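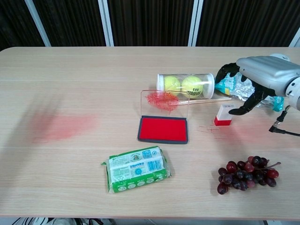

Fig. 1. Tabletop with mixed objects for the grasp-choice exercise: foil snack bag, tennis balls in a clear tube, ink pad and stamp, wrapped package, grapes.

Notes for Week 6: Choosing a Grasp When the Objects Don't Agree
Course notes by Béla Oláh

Welcome back, everyone, and thank you for the very good questions after the last session. I promised I would write up the part we rushed through at the end, so please read this before Saturday's lab (and bring a sweater, the lab is cold again).

Last week we treated grasp planning as a geometry problem. You have a shape, you have a hand, you look for places where the fingers can press against each other through the object, and you score them. This works nicely for a mug or a block of wood. It works much less nicely for a snack bag, and I'd like you to spend a minute with Fig. 1 thinking about why. Foil crumples, so the shape you planned on is gone as soon as the first finger arrives. It also shines, and a depth camera is often quite poor at shiny things. The clear tube has a similar trouble: the sensor may well report the two balls and miss the plastic wall in front of them, and then your planner cheerfully sends a finger to a spot where there is already something in the way.

The Antal method

The method we are studying, which we call Antal in this course, handles this by keeping several guesses alive at once. For each object it proposes 20 candidate grasps, and it keeps a separate score for how well each one would hold if the shape estimate were wrong. The steps go like this:

1. Segment the table into object regions.
2. Propose the 20 candidates for each region.
3. Disturb the estimated shape a little and score every candidate again.
4. Drop any candidate whose fingers would pass through a neighboring object.
5. Run the best one that is left, closing slowly and watching the finger torques.

Step 3 is where nearly all the computing time goes, and it's where students like to economize. Please don't! We tried it with fewer disturbances in the spring and the scores jumped around so much that we couldn't tell a good grasp from a lucky one.

Step 4 matters more than people expect. Look at how close the end of the tube is to the foil bag, and at the stamp right below that fingertip. A grasp that is perfectly good on a bare table can be a bad one with neighbors like those.

What we found

Our Hanero trial set has 700 attempts in it. The plain geometric planner from Week 5 failed on 181 of them, and Antal failed on 49. I was very pleased with that number until I sorted the failures by object type, and then I was a bit less pleased: most of the 49 were soft or bunched things. Grapes are a fine example of the difficulty. Is a bunch one object or many? If you squeeze hard enough to hold the whole bunch you may crush the fruit, and if you take it by the stem you are trusting something very thin. I don't have a good answer yet, and I would love to hear yours.

For the lab

Pick two objects from Fig. 1, one you think is easy and one you think is hard. For each, sketch three candidate grasps by hand, mark the contact points, and write a sentence or two on what would go wrong if the shape estimate were off. Then compare your sketches with the planner's output on the lab machines. The files are in the Tavano folder under week6.

Work in pairs if you like, but hand in your own sketches. Pencil is fine.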